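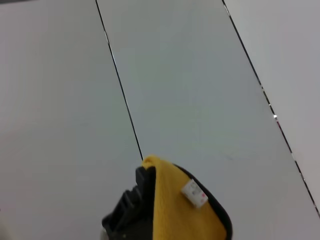

Leilani Mercado

I've had the Lamlow starter kit on my bench for 2 weeks, and yellow cloth into basket is the job I'd teach it first. Open the gripper, lower it over a raised bit of fabric, close slowly, then lift – straight up, no dragging!
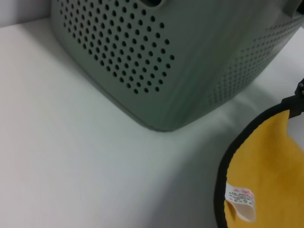 Do I need to buy the extra fingertips?
Start with the ones in the kit. I only swapped mine once I moved on to socks.

Next, save a point above the basket and a second one just inside the rim.

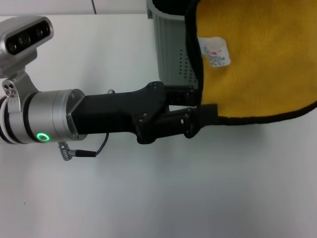 Then run the whole thing at the slowest speed, with your hand near the stop button, and bump it up a notch once you've had 12 good drops.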